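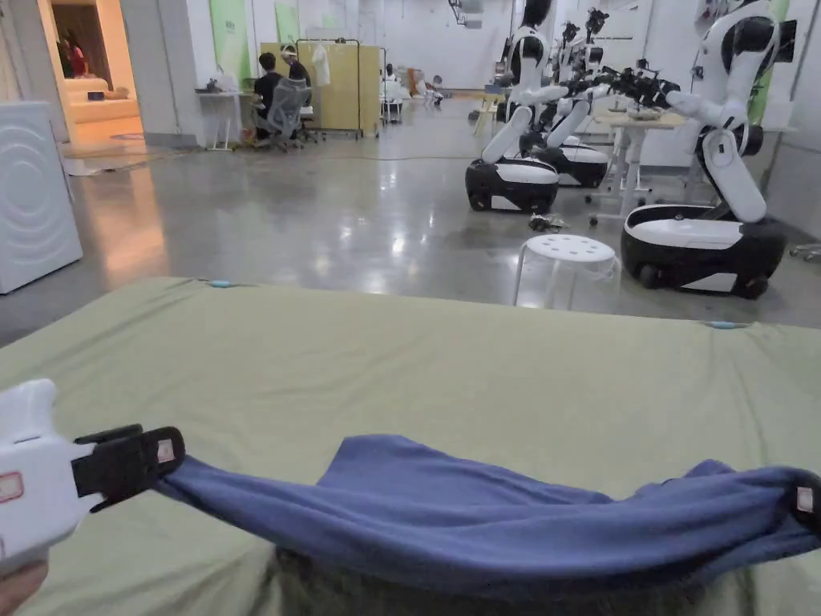

Flesby Judo Club – Juniors and Seniors Section

Trip report: open day at the Trendden training hall, 11th July

The bus left at an hour I would normally associate with burglars, and 17 of us were on it. The other eight had said yes on the sign-up sheet, which at our club counts as a form of greeting.

Trendden is the place you hear about at every regional meet. It has four full competition areas under one roof, a weight room with windows, and a warm-up hall bigger than our entire building. Coach Beneš walked around the whole thing with his hands behind his back, like a man pricing a house he has no intention of buying.

Rajkumari Chaturvedi runs the women's program there and took us for the first session. She started with grip fighting, and she kept us on it for 25 minutes before anyone was allowed to throw anything. Our -73kg boys, who believe gripping is what happens by accident on the way to a big hip throw, found this a long 25 minutes. She then paired them with her cadets. I will leave out the scores, partly out of kindness and partly because I was one of the people being thrown.

After lunch (cheese sandwich, apple, a second cheese sandwich for anyone over -90kg) we had the tour. Deepak Sachdeva, the hall manager, is very proud of the Trullinex scoring system and showed us how it replays a throw from three sides. He used one of mine. It was a foot sweep in which I seem to be looking for a dropped coin, and it looked no better from the second side or the third.

The afternoon was groundwork, then open randori, with 12 rounds for whoever wanted them. Our heavyweights managed five and discovered a sudden interest in the drinking fountain. The younger girls did all 12 and asked if there were more. One of them armlocked a Trendden brown belt and has mentioned it only every few miles since.

A few practical notes for next time. Parking lot code is 3216, and it sticks on the last digit. The showers are hot on the left side only. Bring your own tape, because theirs is kept in a locked cabinet and the key was at somebody's house.

We have been invited back in November for their team event, five to a side. Coach has said yes. Names on the sheet by the door, please, and this time only if you mean it.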